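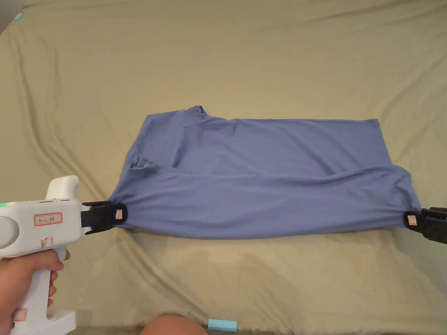
I've been selling and hiring out the Dinu hand-held gripper pair from our unit in Priston for a while now, and the question I get on the phone more than any other is whether a machine can fold the washing yet. My short answer is "a bit, slowly, and it depends on the shirt". My longer answer is this page! T-shirts are where everybody starts, and they're a fair test of a gripper, as a soft jersey thing has no edges worth the name. Take the blue one: both bottom corners are clamped and the hem between them has gone nice and taut, and yet the collar is still standing up in a little peak at the top and one sleeve has tucked itself inwards. You or I would give it a flick and a pat. With two pairs of jaws you have to decide which of those to deal with first, and then let go of something you've already got straight.

What the Dinu pair is

Two grippers, one for each hand, with a handle you hold like a drill. You squeeze, the jaws close, and you do the chore with the same kind of fingers the robot will have later on. If you can't turn a pillowcase with them, your robot arm isn't going to manage it either, and you've found that out for the price of a week's hire (much cheaper than finding out afterwards, believe me).

We supply the pair as a set and we don't split them. People do ask.

What's in the case

Left and right gripper
Jaw tips, fitted, plus one spare set
Two charging leads
A sheet of blank labels (put your own numbers on, you'll be glad of it when you have several pairs on the go)
Printed quick guide, and my mobile number on the back of it

Order codes

Dinu pair, standard jaws: 200
Dinu pair, soft jaws: 201
Soft jaw tips only: please ring, stock comes and goes

Price for either pair is £1,631 including delivery in the UK. Weekly hire is worked out on how long you want them and I'm happy to be haggled with over anything longer than a month.

Standard or soft jaws?

For laundry I'd go soft. The standard jaws bite harder and they're lovely on towels and jeans, but on a thin cotton top they tend to leave a pinched look at the corners, and you'll spend ages smoothing it out again. For shop-floor jobs (bagging, putting cartons on a shelf, sorting parts into trays) I'd have the standard ones every time.

Luminița Vlad had both sets on hire at her laundry in Avamthorpe through November and went for soft in the end. She wrote: "Flatwork was fine by the second day. Fitted sheets we gave up on. T-shirts we could do, but my slowest girl still beats it with time for a cup of tea."

So can machines do chores yet?

Here's how I'd put it from what customers tell me and from my own evenings with a basket of clean clothes.

Towels and tea towels: yes, if they start off more or less flat.
T-shirts: getting there. Inside-out ones, no.
Socks: finding the pair is fine. Balling them up is horrible.
Duvet covers: don't.
Stacking folded things on a shelf: surprisingly good, as long as the pile is low.
Wiping down a counter: good. Wiping down a counter with things on it: less good.

The Jisari arm, which plenty of you will be pairing these with, is strong enough and quick enough for all of that. It's the deciding that's slow. I've stood and watched one think about a sleeve for so long that I went off and did the rest of the pile by hand.

A few tips before you start

Put a plain sheet down in a colour that isn't the colour of your washing. Do one type of garment for a whole session before you swap. Grab by the hem corners to begin with, the neckline wanders. And take breaks, your wrists will feel it after an hour.

Charging and care

Allow 3 hours from flat. Wipe the jaws with a damp cloth when fluff builds up and please don't use solvent on the body, it takes the finish off. Guarantee is one year on everything except jaw tips.

Ordering

Ring or email with the order code and a delivery address. Alina Stanciu does the packing and she'll send you a tracking number the same afternoon if you've ordered before noon. Collections from Priston are welcome, but do ring first as we're often out on demos.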